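Kallura word list: README

Hi! This folder holds Kallura, a list of everyday kitchen and garden words in English and Spanish, with notes on how people say them at home. I started it because my grandmother had four words for "spoon" and I could only remember one of them. It grew from there, as these things do.

What you get

kallura_main.csv is the one you want. It has 2000 rows, one word or short phrase per row, saved as UTF-8. If your accents look like soup when you open it in a spreadsheet, use the import menu and pick UTF-8 by hand.

kallura_audio_index.csv points to 200 short recordings, all read by Soledad Sepúlveda (thank you, Soledad, especially for doing the whole letter C again!). The sound files live in a separate download so this one stays small.

notes.txt is me arguing with myself about plurals. Skip it if you like.

Columns in the main file

id: a number that never changes, even if I fix the spelling
word_en: the English word, lowercase unless it's a name
word_es: the Spanish word, with its article
room: kitchen, garden, table or other
level: 1 to 5, where 1 is "a toddler says it" and 5 is "I had to ask my aunt"
comment: anything goes in here, and I mean anything

The level column is my own gut feeling. Please don't build a school test on it. Shona Lamont has been through the garden words and moved a bunch of them down, and I think she was right about nearly all of them (we still disagree about "trowel").

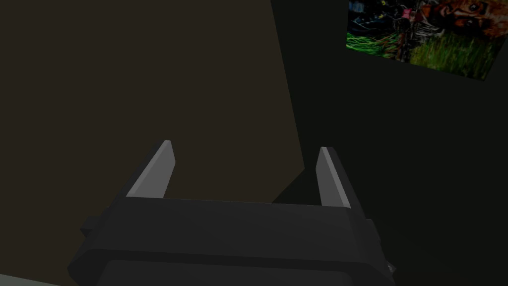
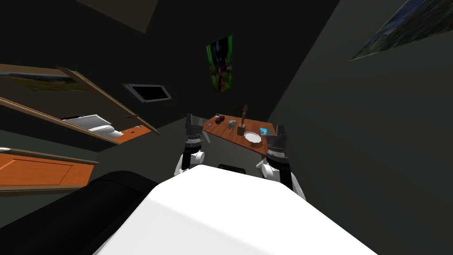 Two simulated views: gripper fingers in the first, the table in the second.

Known problems

The room column is messy. "Bucket" is listed under garden but I use mine in the kitchen, so who knows. Words that belong in both places got whichever one I thought of first.

Some rows have two Spanish words split by a slash. I meant to give each its own row and ran out of steam somewhere in the M's. If you're loading this into a flashcard program, split on the slash first or you'll get some very odd cards.

Regional labels are thin. Where the comment says "Painemal" it means the word came from the Painemal notebooks, and it may not travel far beyond that family's table.

Changes

Aug 24, 2021: fixed the missing articles, took out 4 duplicate rows, added the last of the bread words. The next update should land in September if I get through the fruit section.

Using it

Use it for whatever you like, classes and apps included. A mention of Kallura would be lovely. If you spot a mistake, send me the id number along with the fix, since "the onion one" describes a surprising number of rows.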